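Home Stories Archive Submit About
4 min read

So the planner had opinions by August, and most of them were mine. I'd written the cost function at two in the morning with a bag of pretzels, and I'd told it, more or less, that cables were scary. Fifty points for going near one, 80 for touching. You can guess what it did. It hung over the work and thought. For 37 seconds!

"It's shy," Jalen said.

"It's careful," I said (I was defensive, I'd named the thing Dava and everything).

Hazem wanted me to rip out the penalties and let the force control sort it out, the way they'd done it at Dritero. I said I'd sleep on it and then I didn't sleep. I sat there replaying the logs, watching the little green path wiggle toward the coin cell, get to about an inch away, and fold itself back up like it had remembered an appointment. I knew the feeling. I'd been doing the same with Clyde's number for most of the summer.

Anyway, I opened the config and cut the near-miss cost down to 4. Just that one line. Then I hit run and put my hand flat on the desk, away from the stop button, which was hard for me. 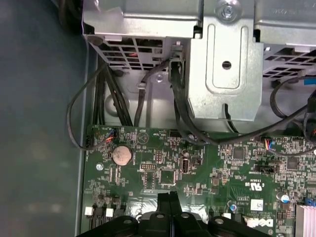
Marcus Dunleavy wanted to know over the headset if I'd changed the collision margin too, and when I said no he told me to leave it that way, the margin was never the trouble, I'd just been charging it for being nervous.

I wrote that in the commit message. Then I got my phone out and scrolled down to the C's.

Previous Next Stories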